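Donated goods sorting moves to Ekholm building, drop-off hours change

Ziniren, the household goods exchange that has run out of the old Kwiatkowski dry cleaners for 16 years, has moved its sorting room across the street to the Ekholm building. Doors opened at 7 a.m. with a line on the sidewalk and no sign up yet.

The move had been planned for April. It got pushed up when the landlord at the Kwiatkowski site gave notice on the back half of the space, where most of the bins were kept.

"We had the shelves half down before we had keys to the new place," said Lina Fakhoury, who manages the exchange. "Not how I wanted to do it."

Drop-offs are now at the side door on the alley. Not the front. The front door is for pickup only and staff will send you around if you show up there with boxes. Side door is open 7 a.m. to noon. Pickup stays the same as before, afternoons until 5.

The exchange took in 1669 boxes and bags last year, according to its own log, mostly kitchen things, toys, bedding and what the log calls "odds." Odds is everything that doesn't go anywhere else — cords, pet toys, craft supplies, single curtain rods, the stuff at the bottom of a moving box. It is also the slowest to sort and the reason for a good part of the backlog.

Fakhoury said 400 boxes are still waiting to be opened, all of them stacked along the north wall of the new room. She hopes to have them down to nothing before summer but would not give a date.

Thodoris Kourkoulas was there early with two lamps and a bag of bath toys his kids have outgrown. The lamps went in. The bag got opened on the spot and half of it came back to him.

"Mildew," he said. "Fair enough. I should of checked."

The new room is longer than the old one and has windows on one side. Sorting tables run down the middle, with clothing at the alley end and breakables closest to the pickup counter. Vilmos Illés, who set up the layout, said the old room had people crossing in front of each other all morning with their arms full. Now everything goes in one direction, alley to street. He is still not happy with the lighting over the last table.

Small items will no longer be mixed in with kitchenware, a change regulars have been asking for. At the old place a bag of odds could end up dumped in with the pots and forks, and somebody would have to go thru it again the next day. From now on small things get a bin to themselves and are picked out a piece at a time.
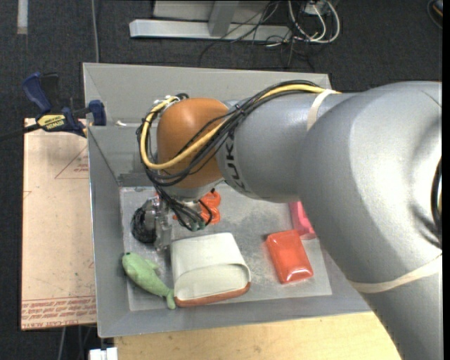 Odds have always gone into deep bins, and those came over from Kwiatkowski's along with everything else. Fakhoury likes them deep so that nothing rolls out, and she wants them kept low. A few things at the bottom, well apart, is easier to pick from than a full load. The gray one is at about the level she means, with a round black thing that has a coiled, stringy surface over by the left wall and a bright orange-red one, all looping lobes, not far from it. Bright pieces tend to get claimed first, she said. The floor of that bin is scuffed and mottled in the middle, and she is in no hurry to replace it. New bins are on the wish list, but below a second hand truck and a heater for the alley end.

Anatole Delorme, who has the repair bench next door at Sirnix, will keep taking small appliances that need a new plug or a switch. Those should be handed to him direct and not left at the side door. He does not take microwaves. He asked that this be printed.

Not accepted at the new location: mattresses, car seats, paint, opened food, anything with a gas tank. Large furniture by phone call only, same as before, and the elevator at the Ekholm building is small so measure first. Stuffed toys are fine if washed. Books are on hold until the shelves are back up.

Parking is the sore spot. The alley fits one car at a time and there was some honking by midmorning. Cyprian Urbańczyk, who rents the garage opposite the side door, said he was blocked in twice before 10.

"I don't mind them being here," he said. "I mind the guy with the minivan."

Fakhoury said cones will go out and drivers are asked to unload and pull through to the street, then park and walk back if they need a receipt. Receipts are written at the pickup counter, not in the alley. The phone number has not changed but the line was down for part of the morning and messages left before noon may of been lost. Call again if you haven't heard back.

Anyone who wants to help open boxes can come by the side door once drop-offs close at noon. Bring gloves. Work goes until 3 or so and there is coffee, though the pot from the old place has not turned up yet. It is beleived to be in one of the boxes on the north wall.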